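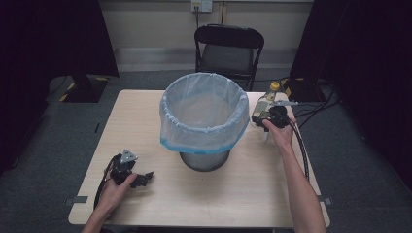

Fresh liner, folded over the rim of the bin.

Trash and recycling changes, Bokmont building

Quick one before the next newsletter goes out. New pickup schedule starts October 28, 2021. Stellthorpe is taking over from Paiva, so the truck now comes 2 times a week. Bags down by 7 am please, not the night before. Raccoons again.

Old Paiva stickers are no good after the switch. Turn in any unused ones at the front desk, refund goes on your next statement. Desk has 142 of the new ones, first come first served till the rest get here.

What goes where: food scraps in the green tub, glass seperate, everything else bagged and tied. No loose trash down the chute. Pizza boxes flat. Last month the chute was blocked for 27 hours over one box, let's not.

Liners are free in the laundry room, 12 to a roll, one roll per unit. Fold the edge well down over the rim or it slides in. A band round the top helps alot.
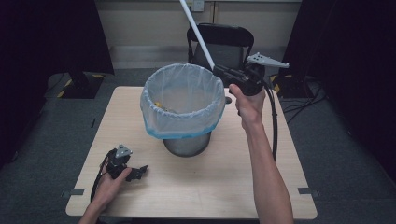

Batteries and bulbs

Not in the trash, any of them. Drop box is by the Botia entrance, left of the mailboxes. Paint cans have to wait for the March collection, keep the lids on.

Questions to the desk, mornings only.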